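Tulip mornings return to Drurnton hall

The spring flower mornings at Drurnton village hall are back, with tables set out from 10am and cut tulips on sale by the bunch. The sessions are run by the Momgate Growers' Association, which has used the hall for its spring sales since the old market building at Momgate closed.

This year's stock comes from a field on the Tristau road, where the association has a two-year lease on a strip of land behind the bus depot. Members planted the bulbs in November. A wet winter held the crop back at the lower end of the strip, where water stood between the rows until February, but the upper rows came through well and cutting started there first.

Red varieties make up most of the early crop. Yellow and white ones follow later in the month, and a small planting of striped parrot tulips is expected last. The association said it had 400 bunches to sell over the season, against a smaller number last spring, when pigeons and a late frost took part of the field.

A bunch costs £4, or £7 for 2. Buyers can have their flowers wrapped in paper or bring a vase from home and have them arranged at one of the tables. There is no charge for the arranging, though people may be asked to wait if the hall is busy.

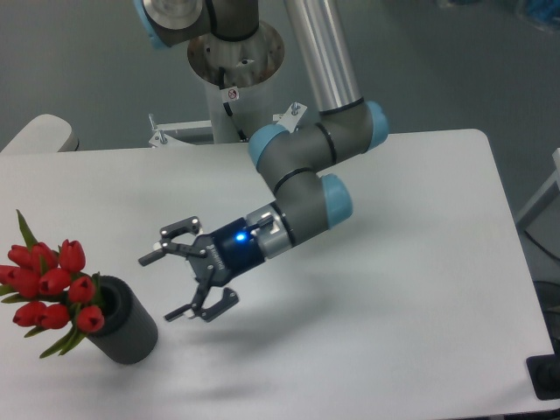
Flowers for the sale are cut early in the morning, while the heads are still closed, and stood in buckets of cold water in the hall kitchen until the doors open. The association advises trimming a little off each stem at home and changing the water every other day. Tulips carry on growing after they are cut and will lean towards a window, so a vase that is turned each morning keeps a better shape. They also last longer in a cool room, away from radiators and the fruit bowl.

Daffodils should be kept in a separate vase for their first day in water. The sap from freshly cut stems can shorten the life of tulips placed in with them.

Heavier vases are a good choice for a large bunch. A full head of tulips can pull a light container over as the stems lengthen and the flowers open, and the association has a few weighted pots for sale at the door for anyone who needs one. A handful of clean gravel in the bottom does the same job.

Two short classes on arranging will be held in the small room at the back of the hall, each lasting 40 minutes. Places are limited to 21 at each class. The first covers simple arrangements using tulips and their own leaves. The second looks at mixing them with branches and garden greenery, and those attending are asked to bring something from their own hedge or shrubs if they can. Booking is by the sheet on the hall noticeboard or at the counter in Ó Briain hardware, opposite the church. The classes cost £5 each, with flowers included.

Ó Briain is also taking back empty buckets for the growers. A number of these went home with customers last spring and were not returned, and the association would like them before the later varieties are ready for cutting. Any bucket with a green band round the rim belongs to the growers and can be left by the side door of the shop during opening hours.

Money from the sale goes towards the rent on the Tristau field and next season's bulbs. The order has to be placed in July for autumn delivery, and members will vote on varieties at their summer meeting. A request from several customers for more scented types is on the agenda, along with a proposal to lift part of the lower end and put in a drain before anything is planted there again.

Parking at the hall is limited while the wall on the west side is being repaired. Drivers are asked to use the car park by the playing field, which is a short walk by the footpath. The lane in front of the hall must be kept clear for the school minibus. There is level access through the main entrance, and dogs on leads are welcome in the hall but not in the kitchen.

The flower mornings finish at noon, or earlier if everything has been sold. Unsold bunches will be taken to the day centre in Momgate.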